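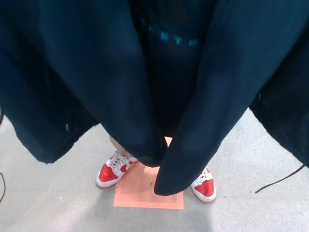 Drape is the way in which a cloth hangs under its own weight. It is one of the main properties by which a fabric is chosen for clothing, curtains and table linen, together with its weight, its strength and its feel in the hand. A cloth with good drape falls in rounded folds and follows the shape which is under it, while a stiff cloth stands away and makes few folds or sharp ones. In a dark navy garment with two broad hanging panels, the folds are heavy but soft, and the gap between the panels becomes a deep shadow. On pale cloth the same folds would be easier to read, and for this reason drape is usually judged in the workroom on undyed samples.

Causes

The drape of a cloth depends first on how easily it bends. Thin yarns, a loose weave and long distances between the crossing points of the threads make bending easier. A second condition is shear, that is, the movement of the threads against each other when the cloth is pulled slantwise. Paper bends but has almost no shear, so a sheet of paper can curve in one direction only and cannot form the double curves of a skirt or a sleeve.

Weight also has an influence, but not always the one that people expect. A heavy wool may drape well when it is loosely woven, and a very light cotton may remain stiff after starching. Finishing treatments change the result. Washing usually removes part of the stiffness of new cloth, and brushing gives a fuller surface with rounder folds.

Direction of the cloth

Woven cloth does not hang equally in all directions. Along the warp it is normally firmer than along the weft, and it is softest on the bias, which is the diagonal between them. Garments cut on the bias cling and swing more, but they also grow longer while they hang. Dressmakers therefore leave a bias skirt on the hanger for a night or longer before the hem is marked. Knitted fabrics behave in another way, as the loops can open and close, and their drape is often different on the face and on the back.

Measurement

The usual laboratory method places a round sample on a smaller round support, so that the free edge falls down on all sides. A light from above or below gives the shadow of the hanging cloth. The area of this shadow is compared with the area of the flat ring which the free cloth would cover if it did not fall. The result is called the drape coefficient and is given in per cent. A low value means a limp cloth and a high value means a stiff one. A sample with a diameter of 300 millimetres is common, though other sizes are used for very limp or very stiff materials.

The coefficient does not describe everything. Two fabrics which both have the value 62 can look quite different, one with many narrow folds and the other with a few wide ones. For this reason the number of folds is often written beside it. Luzius Fankhauser, who taught textile testing at Firidska, asked his students to repeat each test after 10 minutes, because many cloths continue to sink slowly. His tables for the wool cloths of the Tevmont mill give both readings.

Use in tailoring

A tailor can change the drape of a garment without changing the cloth. Lining makes the fall smoother, interlining makes it firmer, and small weights or a chain in the hem hold the edge down. In the pattern books of the house Esteves, coats of soft wool have a deep hem of the same cloth and no weights. Keith Blackburn criticised this practice in his handbook for cutters, as the double layer can show as a line on the outside after pressing. He preferred a narrow hem, sewn loosely by hand.

See also: bias cut, hand (textiles), interlining, stiffness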